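4. Setting up a teaching station (Zadano hand unit)

Read section 3 first if the hand unit hasn't been paired. Pairing from the station menu does not work on the older Divivden base, use the desk app.

Who does this: packing and sorting staff on the teaching roster. You don't need the robot ticket. You do need the half-day induction, and your name on the sheet by the charger.

4.1 Before you start

1. Hand unit charged. Green light, not amber. Amber gets you through half a session and then you lose the last file.
2. Finger screws snug. Use the small driver in the lid, not the big one. Do not use thread glue.
3. Finger pads on straight. A lifted corner will catch on cartons. Spares are in the Stöcker drawer, second from the top.
4. Wipe the lens. Dry cloth only.
5. Table clear of cups, phones, tape guns.

CAUTION — Fingers close harder than you'd expect. Keep the other hand off the table while the trigger is in.

4.2 Laying out the items

6. Pick three items off the task card. Mixed shapes. At least one flat one.
7. Flat item closest to you, the others farther back. Leave room for the open fingers on both sides of it.
8. Turn the boxes a bit. The Pidton line never gets them square so don't teach them square.
9. Cloth stays on the table unless the card says bare. Same with whatever is hung behind it. Pattern is fine, colour is fine, busy is fine.
10. Hold the unit over the table and check the view on the tablet. Both fingers in, all three items in. If not, lift your wrist and try again.
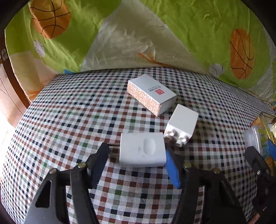
Flat items are where most of the rejected files come from, so go slow on these. People come in from the side too high and the fingers close on air, or they press down and the item skids on the cloth. Lower until the tips are nearly touching the table, then close. With a white block like the one between the fingers, rounded edges and all, grip the straight part of the sides and stay off the corners. The oval recess on top is not a grip point. A box sitting on an angle at the back is easier, just roll your wrist to match before you go down, not after.

NOTE: Toy bricks and other odd shapes are on the cards on purpose. The line handles returns now as well as cartons. Pick them up however you would with your own fingers.

4.3 Recording

11. Trigger half in, wait for the beep, begin. One pick and one place per file.
12. Dropped it? Keep recording, pick it up, carry on. Tag it "drop" when you finish. Don't delete drops — the office wants them.

Storage on the unit is 2000 files. It wont warn you until it's full. Dock it at smoko and again at knock-off.

4.4 Hours, counts and your pay

This gets asked at every induction so it's in the manual now.

- Teaching time is paid at the sorting rate plus the skills loading. Put it on your timesheet as TEACH, not OTHER.
- No pick target while you're on the teaching table. The site is aiming for 3000 files per task card, and that is the site's number, not yours.
- One hour on, then swap. Sore thumb or wrist, swap sooner and write it in the book.
- Files are saved by station, not by name. Supervisors can see the station total. They can't see who was slow.
- Bay 2 went over to the arms in May. Everyone from that bay moved to teaching, exceptions or dispatch. Exceptions is the bench where the arm gives up and a person sorts it out, and it is busier than anyone planned for. Expect to be rostered there as well.
- If a pick looks wrong on the line, hit pause. Any staff member can. You dont need to ring first.

4.5 If it doesn't work

Beep but no file: unit is full or the clock is out. Dock it.
Tablet shows error 1843: lost tracking. Hold still over the table for a few seconds. Still there, restart the unit.
Fingers don't close evenly: stop, tag the unit, get another one. Don't bend the linkage back by hand.
View is dark on one side: sleeve. Roll it up.

Section 5 covers handing files over to the Divivden base.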